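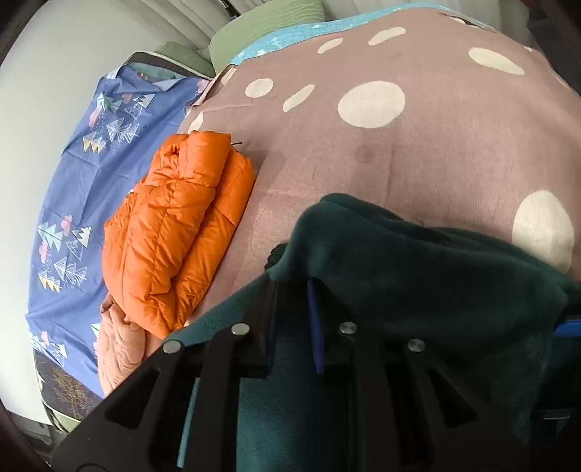
Unit 2: Sorting and folding bulky items

Work on a bed or other wide, flat surface with a blanket spread over it. Keep fleece and quilted pieces in separate piles.

Fleece: shake out, lay face down, sleeves in, fold in half.

Puffer jackets: close the zip, fold the sleeves across the back, then fold up from the hem. Press the air out slowly with a flat hand.

Blankets: check for stains before folding and treat any marks first.

Reading: Savik handout, page 70. Bring one padded item to the next session at Vurley.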